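07/09/2018

Bench clearing, second part. I took everything off the grey top and wiped it twice, the old tape glue near the front needed spirit. Botond Somogyi wants the small oak cabinet to stay on the bench and not go back to the Kellard shelf, so I left it there.

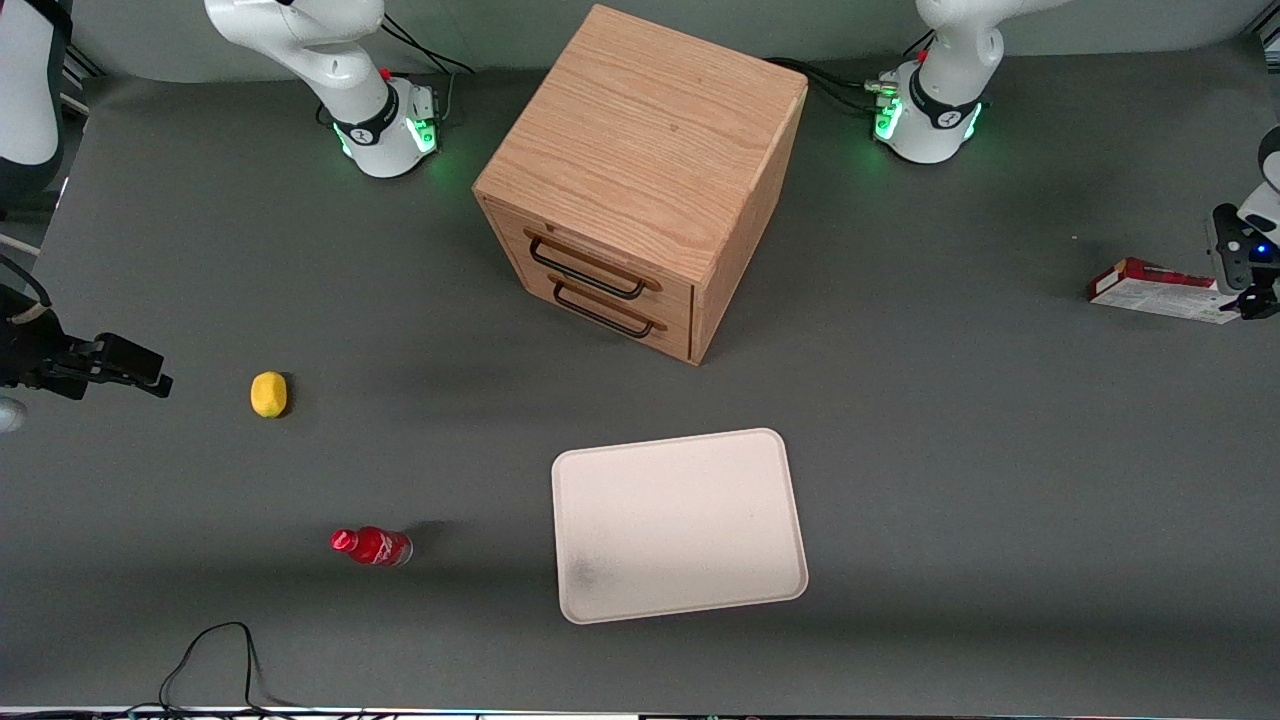
Oak cabinet, two drawers, with the lemon and the red bottle.

Handles are the black bar type, I like them. For the drawers I would still like felt inside – 3 mm, the dark colour. Tímea has an offcut from January, I must ask her if it is long enough.

To do: order 50 felt dots, find the small screwdriver, label both drawers.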